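Capítulo 4
La cuchara y el turno de mañana: qué cambia cuando llega el brazo

Empiezo este capítulo con una confesión. La primera vez que me llamaron para acompañar la automatización de un taller, me pasé dos semanas estudiando catálogos de brazos y ni un solo minuto hablando con la gente que iba a trabajar al lado. Llegué con mis láminas, mis diagramas de flujo y una seguridad en mí mismo que hoy me da bastante vergüenza, y a los 20 minutos una operaria me preguntó dónde iba a dejar ella el café. No supe qué contestarle. (La repisa donde lo dejaba era, claro, el sitio que yo había reservado para el armario de control.)

Desde entonces empiezo siempre por la mesa. En Waltano, la empresa que nos va a servir de hilo en los próximos tres capítulos, se preparan cubiertos infantiles para guarderías y comedores: llegan mezclados, se revisan, se orientan y se colocan en su bandeja. Parece una tontería de trabajo hasta que lo haces una mañana entera. Una bandeja completa lleva 100 piezas, y en un mes flojo, como febrero, salieron del taller 3,192 cucharas, todas cogidas, miradas y giradas por la mano de alguien.

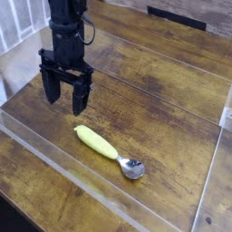 Cuando se habla de automatizar una tarea así, casi todo el mundo piensa en la velocidad. Yo también lo pensaba. Pero pregúntale a quien lleva años en el puesto qué es lo difícil y te hablará de otra cosa: de que el mango es gordo y blando y el cuello es fino y duro, de que el metal brilla y engaña a la vista, de que la misma cuchara tumbada de lado o boca arriba se coge de dos maneras distintas. Ese saber no estaba escrito en ninguna parte. La hoja de proceso decía «colocar la pieza en la bandeja», y ya está. ¡Cinco palabras y un artículo para algo que a una persona nueva le cuesta varios días hacer bien!

La primera consecuencia de traer el brazo fue, pues, que hubo que preguntar. Sewwandi Siriwardena llevaba el turno de mañana y se sentó con el equipo de Avden, el integrador, a contarles cómo trabajaba. Al principio contestaba con monosílabos. Luego cogió una cuchara, la dejó caer en la mesa, la volvió a coger y empezó a explicar: por aquí si viene así, por allá si viene de canto, y si está pegada a la pared la empujas antes un poquito con el dedo. De aquella conversación salieron cuatro páginas de notas que valían más que mi presentación entera.

Me interesa que te fijes en lo que pasó ahí, que es el tema del capítulo. Un conocimiento que era de una persona pasó a ser de la empresa, y eso tiene un precio. A Sewwandi le cambió el puesto: dejó de colocar cucharas buena parte de la jornada y empezó a preparar pruebas, a mirar agarres y a decidir cuándo uno era aceptable. ¿Le subieron el sueldo? Tardaron. ¿Le cambiaron la categoría? Tardaron más todavía, y solo después de que ella lo pidiera por escrito. Volveremos sobre esto en el apartado 4.3, cuando hablemos de cómo se valora un puesto que ya no se parece a su descripción.

También cambiaron cosas menos vistosas. La mesa de siempre era un lugar de charla, con gente a ambos lados y la radio puesta. La zona del brazo, en cambio, va cerrada con paneles transparentes, y aunque se ve todo a través de ellos, una pared es una pared. Una compañera me contó que lo que más echaba de menos era poder enderezar una pieza de paso, sin pensarlo, con la mano. Ahora tenía que esperar y avisar. A mí me pareció un detalle menor cuando lo oí y hoy lo pongo en la primera página de cualquier informe. 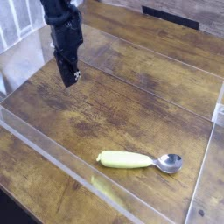

Figura 4.1. Puesto de pruebas: la pinza, sin pieza, sobre la mesa, y una cuchara de mango grueso dentro del recinto de paneles transparentes.

Antes de seguir, una advertencia sobre los números. En la reunión de seguimiento alguien proyectó una gráfica con las piezas por hora y la sala se quedó mirándola como si fuera el único resultado posible. Yo te pediría que al leer los casos de este capítulo, el de Waltano y después los de Byun y Ollton, apuntes en una hoja aparte todo lo que no cabe en esa gráfica: quién aprende, quién enseña, quién puede parar la máquina, a quién se le pregunta cuando algo sale torcido. En Byun, por ejemplo, el botón de parada estaba al alcance de todos, pero solo el encargado se sentía autorizado a pulsarlo. Eso no lo arregla ningún fabricante.

Para trabajar con el apartado 4.1 necesitarás una tarea manual que conozcas bien, la que sea: doblar camisetas, pelar ajos, ordenar un cajón. Escribe primero las instrucciones en una sola frase, como las escribiría una hoja de proceso. Después hazla despacio, delante de alguien, y que esa persona vaya anotando todo lo que haces y no habías escrito. Guarda las dos versiones, que las vamos a usar enseguida.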